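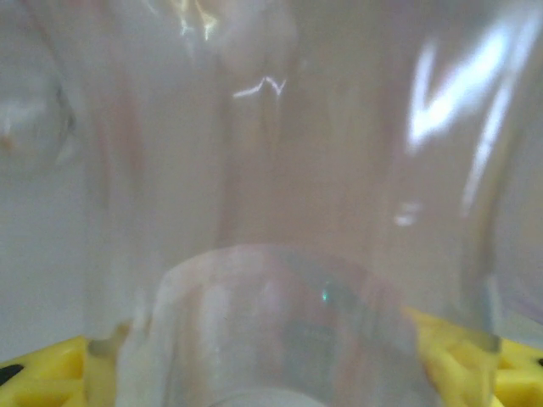

May, bench log. Still not sold on the Plistum method for sorting out the clear containers. The sheet says a good one has "no visual distortion," and I don't know what that's supposed to mean at arm's length. Looking through the wall of this one, everything behind goes milky - a printed label back there would be a guess. Mkhize batch 343 passed on paper anyway. I'd like to see who checked it, and in what light. Repeat at 12 noon with the blinds down before anyone signs.

Recent entries
Ollmont lids, second try
Prirnen order 744
Shelf labels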